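Ticket 2000-77: Order confirmed, flowers never assigned to a florist (Villanueva area)
Status: Closed
Opened by: Purificación Mateos, Customer Care
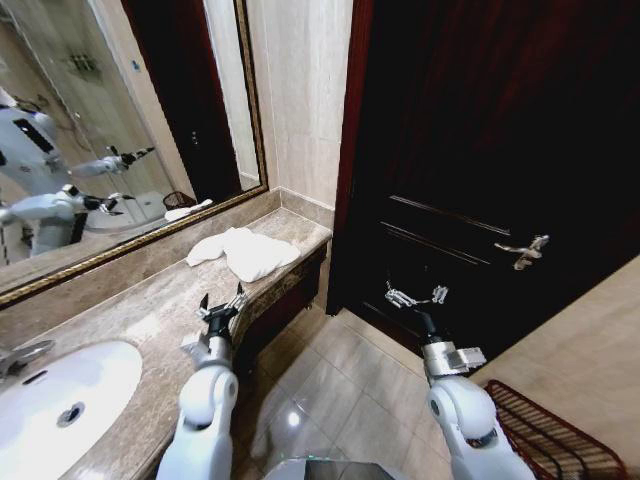 Purificación Mateos, 12/12/21, 8:14 am
Customer ordered a sympathy arrangement through the website for delivery to a funeral home in Villanueva. Payment went through and she got the confirmation email. The order never showed up on the florist side. She called when the family told her nothing had come. I checked and there are more like it, all from the last two days. All of them say "Confirmed" in our system and have nothing in the Florist field. I have rebooked hers by phone with the Imar shop and waived the delivery fee. Need someone to look at the rest.

Oğuzhan Işık, 8:40 am
Taking this. Can you send me the order numbers and the card message for each one? Also whether they came from the website or the phone desk.

Purificación Mateos, 8:52 am
List attached. All website, no phone orders. Card messages are in the second column. Two have no message.

Oğuzhan Işık, 9:31 am
Not the card message. I thought it might be accented letters again, like in October, but the two with no message are stuck the same way.

Checked so far:
Payment service: fine, all charged once
Email queue: fine
Handoff to Stendar (the order relay): our log says sent, Stendar's log has no record of them
Florist accounts in Villanueva: both active, both taking orders placed by phone

Ezequiel Pacheco, 9:45 am
Do they all have the same delivery zone? We redrew the Villanueva zone last week when the Cornana shop stopped delivering north of the river.

Oğuzhan Işık, 10:02 am
Yes, all zone 82. That one was split. The old number should have been retired and everything in it moved to 48. The website is still handing out 82 for some zip codes. Stendar doesn't know the number any more, so it drops the order, but it still answers "OK" and we mark it confirmed.

Wim De Smet, 10:20 am
I did the zone change. I updated the main table and cleared the cache on the live site. I did not touch the saved address book. Returning customers who pick an address they used before get the zone stored with that address.

Oğuzhan Işık, 10:26 am
That fits. The order in the first post was from a saved address. Tried it myself on the test site: new address gives 48 and the order goes to a shop. Saved address gives 82 and it goes nowhere.

Purificación Mateos, 10:30 am
What should the phone desk do in the meantime? We have people calling about birthday deliveries for this afternoon.

Oğuzhan Işık, 10:34 am
Open the order, delete the zone, type the zip code again and save. Then press Resend. Wait for a shop name to appear before you tell the customer it's done.

Purificación Mateos, 11:17 am
Works. One order would not resend — the shop is out of white lilies. Nana Asante is calling that customer to offer white roses at the same price.

Wim De Smet, 12:05 pm
Script run on the address book. Every saved address in 82 now points to 48. I also looked for other retired zones and found none.

Oğuzhan Işık, 12:48 pm
Retested with three saved addresses, all went to a shop. I've added a check so an order with an empty Florist field after ten minutes sends an alert to this queue. Asked Stendar to return an error for unknown zones. They have logged it, no date given.

Nana Asante, 1:30 pm
Customer accepted the roses. All orders on the list now have a shop. Two missed their date and were refunded in full.

Purificación Mateos, 1:42 pm
OK to close from our side.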